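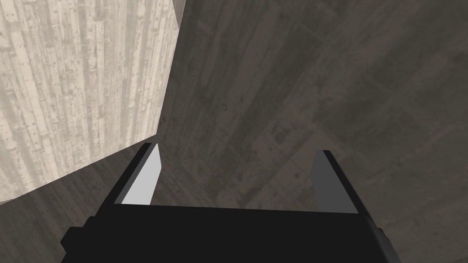 About Gesuvley

Gesuvley sets up and services two-arm robots, in simulation first and then on the customer's floor. We started as one bench inside the Zaltusard tool shop and now look after 10 cells.

Most of our work is on grippers. When a new cell comes in we build a simulated copy, open and close both hands through their full travel, and check that the fingers meet square at the pads. The zero offset is written down for each hand separately. People like to copy the left value over to the right. We don't allow it.

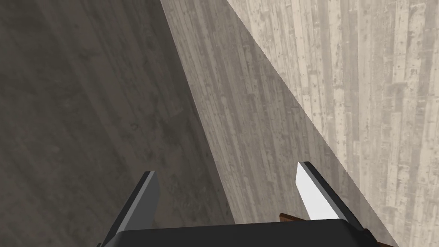

Lukian Panasiuk wrote to us in June that his right hand had been closing a hair late ever since the pads were changed, and asked if the whole wrist had to come off. It didn't. The finger screws had been done up in the wrong order, and he had it sorted over the phone in about 60 minutes.

Once the hands are right we move on to reach. Each arm is run out over the table and back again at low speed, first alone and then with the other one moving.

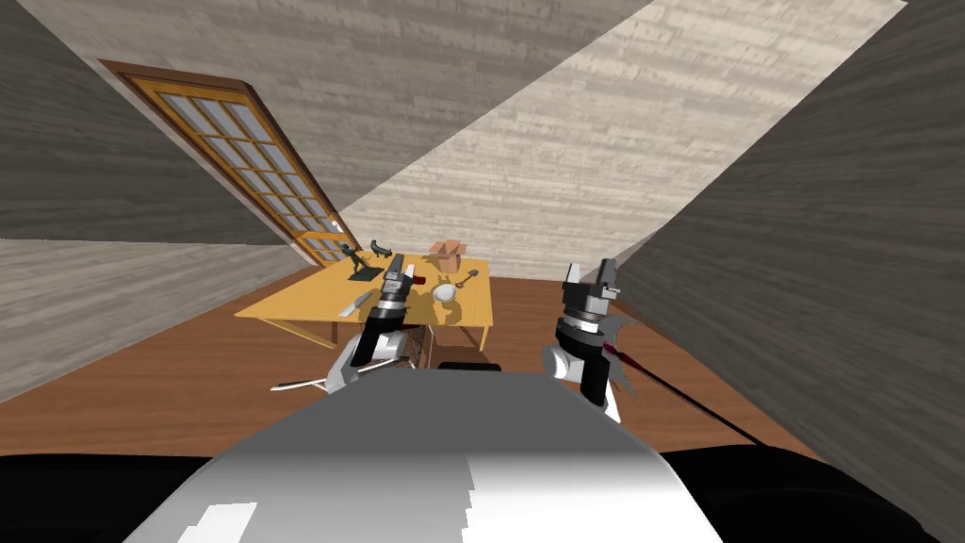 If either arm comes too close to the table edge we change the base position before we touch the program. The cell then repeats its reach test for eight hours, and the log goes to the customer whether it passed or not.

Service visits are booked through Vakulenko, our parts and scheduling desk — please have your Jevine controller number ready. Spare pads are kept at the shop, part 937, sold in pairs.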